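Chapter 4
Working Near People: Limits, Distances and Stops

After reading this chapter you should be able to:
explain the difference between a hazard and a risk in a robot task
say which parts of a robot system have to be assessed together
choose between stopping, slowing and limiting force for a given task
plan a set of simulated trials and record them properly

4.1 Why the arm alone is never assessed

Chapter 3 dealt with robots behind fences. The rules there were simple to state. If the gate is open, the arm does not move under automatic control. If the arm is moving, the gate is shut. Most of the effort went into making sure that the switch on the gate could be trusted.

This chapter takes the fence away. Once a person can walk up to the arm while it is running, safety has to come from how the arm moves, what it knows about the person, and what is fixed to its wrist. A maker may sell an arm as suitable for shared work, but that statement covers the arm as it left the factory. It says nothing of the gripper you have bolted on, the part the gripper is holding, or the bench the arm has been mounted next to. An arm with smooth, rounded joints can carry a tool with a sharp edge. The thing to be assessed is the whole application: arm, tool, workpiece, surroundings and task.

A hazard is anything that could cause harm. A long gripper finger is a hazard. Risk takes in how bad the harm would be and how likely it is. The same finger moving slowly at knee height and moving quickly at face height is one hazard with two quite different risks, and they need separate lines in the assessment.

4.2 Testing in simulation first

Good practice is to try a shared task in simulation before any person stands near the real machine. A simulated figure can be placed closer than you would ever place a colleague, and a trial that ends in contact costs only the time taken to run it. Simulation also lets you tilt, crowd and clutter the surroundings in ways that would be slow to build in a workshop. 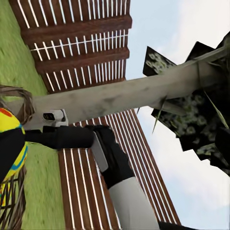
Simulated trials are only as useful as the record kept of them. In the Carnegie exercise, which runs through the rest of this book, each trial is logged with the pose of the arm at the start, the position of the figure, the tool fitted, the speed limit in force and the smallest distance reached. The full set has 102 trials. Of these, 16 are repeats with the settings unchanged, put in to check that the simulator gives the same answer twice. Leave the repeats out and you have no way of telling a real difference between two settings from noise.

Three mistakes are common in student work.

The first is to test only the expected approach. People lean, reach across, drop things and bend to pick them up. Heads and hands arrive from directions that the task plan does not mention.

The second is to measure distance from the wrist. Distance must be taken from the nearest point of the whole moving assembly, which includes fingers, cables, sensors and anything being carried.

The third is to treat a clean set of simulated trials as proof. Simulation helps you find problems and rank them. Stopping time and contact force still have to be measured on the real system, with the real load.

4.3 Separation distance

Where the arm is meant to stop before contact, the distance at which it must begin to react depends on how fast the person may approach, how fast the arm is moving, how long the sensing takes, and how far the arm travels while it brakes. An allowance is added for error in the sensors.

Worked case. The Brokier cell uses a sensing system that takes 60 milliseconds to report a person. The controller then needs time to act, and the arm needs more time to come to rest. In a first draft, Concetta Marras set the reaction distance at 400 millimetres using the braking figure for an empty gripper. Heather Cruickshank, checking the draft, asked for the figure to be measured again with the heaviest part held and the arm at full reach. Stopping took longer, and the distance had to be increased.

Note the order of events. The draft was checked by someone who had not written it, and the change was recorded along with its reason. Section 4.4 sets out the form used for this record.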